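Ovitton Waffle Iron: User Guide
Section 4. Baking krumkake and other thin cookies

Read Section 2 (Safety) before you use the iron for the first time.

What you need
One batch of batter from the recipe card, a tablespoon, a thin spatula and the wooden cone that came in the box. A wire rack helps if you plan to bake more than one batch.

Mixing and resting
1. Beat 200 g of sugar with the eggs until pale.
2. Stir in 160 g of melted butter, cooled to room temperature.
3. Sift in 300 g of flour and a pinch of ground cardamom.
4. Cover the bowl and let the batter rest for 8 minutes — longer if your kitchen is cold.

Note: Older family recipes often call for cream. Cream batter browns faster, so turn the dial down one mark.

Baking
5. Plug in the iron with the lid closed and wait for the ready light.
6. Brush both plates lightly with butter. Do this for the first cookie only.
7. Place one tablespoon of batter slightly behind the center of the lower plate. Closing the lid pushes it forward.
8. Close the lid and hold the handles together until the steam slows down.
9. Lift the cookie with the spatula and roll it around the cone right away.

Caution: Plates and hinge stay hot after the iron is unplugged. Do not wrap the cord around a warm iron.

Storing
10. Cool the cookies completely on the rack, then pack them in a tin with a tight lid. Do not fill them until serving. 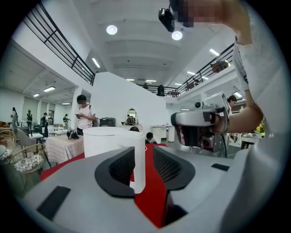
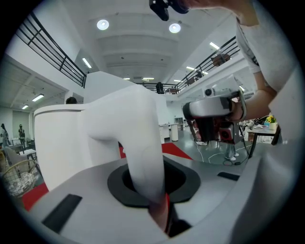
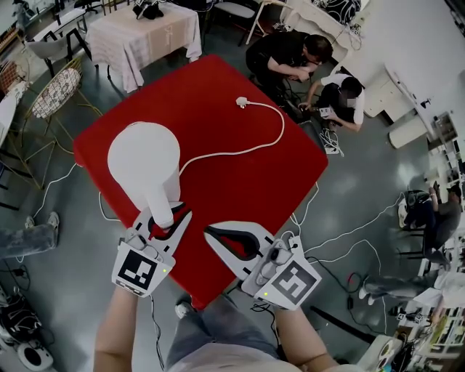
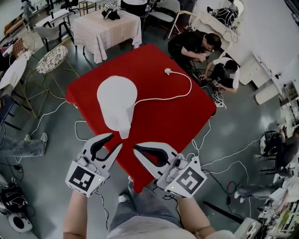

Margit Szénási: My first three always came out pale in the middle until I let the iron heat a few minutes past the ready light. I also skip the cone for half of them and press them into a muffin cup, good for cloudberry cream in December.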